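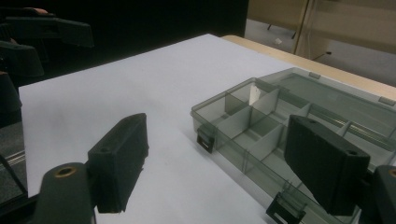 Sorting small parts into a compartment box

Screws, washers, beads, fuses, picture hooks, spare buttons. Most houses have a jar or a drawer of them, and most people tip the lot out on the bench whenever they need one. A divided plastic box with a hinged lid fixes this for very little money, but it needs a bit of setting up. The tips below apply to any of the common snap-lid boxes.

Choosing the box

Get one you can see through. Clear is good, and a smoky or tinted plastic is fine too as long as you can make out the contents with the lid shut. Solid coloured boxes look tidy on the shelf and you will open every one of them to find the right washer.

Check that the lid sits down on top of the dividers. Press it shut in the shop and look at it from the side. If there is a gap you can slide a business card into, small washers will travel from cell to cell the first time the box is tipped on its end.

Two latches are better than one. With a single latch in the middle, the corners of the lid lift once the plastic has aged a little.

Fixed or removable dividers is a matter of what you keep. Fixed ones don't leak. Removable ones let you join two cells for longer items such as wall plugs or drill bits, but very thin things (split rings, shim washers) can work their way underneath. The Fulico boxes at our hardware shop come in both types and look nearly identical in the packet, so read the label.

Setting up the table

Clear more space than you think you need and put down something white. A sheet of foam board, the back of an old poster or a length of lining paper will all do. Dark screws and brass fittings show up well against it, and anything that rolls is easy to follow. On a bare timber table a small brass screw disappears straight away.

Leave the near half of the sheet free for working and put the box towards the back. Open the lid all the way so it lies flat behind the base. A lid left standing half up will drop when you knock it, usually when the cells are nearly full.

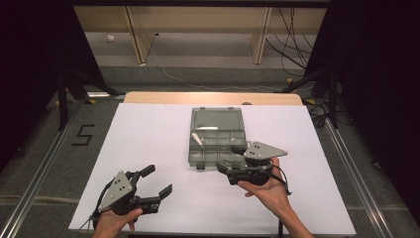

Box towards the far side of the white board, lid folded right back, latches on the near side.

Face the latches towards you. You can then close the box without turning it around, and you will always know which way up your layout runs.

If the box is new, wipe out the cells with a dry cloth first. Moulded plastic holds static and fine grit clings to the walls. A used box can be washed in warm water with a little dish soap, but leave it open overnight before you put any steel in it.

Sorting

Do not try to sort straight into the cells from a full jar. Tip out a small handful, spread it in a single layer and make rough piles first: screws, nuts, washers, everything else. Only then split each pile by size.

Pick a rule for the layout and stick to it. Smallest at the front left, getting larger as you go back, is easy to remember. Keep matching nuts and washers in the cells beside their bolts.

Fill cells to a bit over half. A full cell is hard to get fingers into and spills into its neighbours. If you have more than that of one size, put the surplus in a labelled bag somewhere else and top up from it.

Tweezers help with anything under 3 mm. For steel parts, a magnet in a plastic bag works well: pick up the pile, hold it over the cell and pull the bag off the magnet.

Put odd parts you can't identify in one cell at the back. When that cell is full, go through it and throw out whatever you still can't name. My last clear-out started with 1068 pieces in four coffee tins, and 154 of them went to the scrap metal bin. I haven't missed one.

Labels

Labels on the lid are only useful when the lid is shut. Labels in the cells are only useful when it is open. If you can be bothered, do both.

For the cells, cut strips of plain paper a little narrower than the divider and stand them up against the back wall. They lift out easily when the contents change. Pencil is better than ink, which can transfer to the plastic.

For the lid, draw the grid on a sheet of paper, write in each size and tape it to the inside so it reads from above. Masking tape on the outside also works but the edges collect dust. The removable Mishra labels are fine on smooth plastic and no good at all on textured lids.

Write sizes the way you buy them. If your local shop sells by gauge, label by gauge.

Storing the box

Store it flat. Even a well-fitting lid will let something past eventually if the box lives on its edge. A shallow drawer is ideal. If you have several boxes, stack no more than five or six high and put the heaviest at the bottom.

Keep boxes out of direct sun. A box left on a garage windowsill over summer goes brittle, and the hinge is the first part to crack. In a damp shed, drop a small silica gel sachet into a spare cell and change it every few months.

If a hinge does crack, a strip of cloth tape along the outside will see you through until you buy another. Vostovus sells replacement latches for its own boxes, though by the time you have paid postage you may as well get a new box.

How long it takes

Allow 60 minutes for a medium jar the first time, including labels. Topping up later takes next to nothing if you empty your pockets and the loose tray into the box at the end of each job. I do mine in November, before the Christmas lights come out and everyone wants a fuse.

Also on this page: untangling extension leads, sharpening kitchen scissors, getting candle wax off a tablecloth.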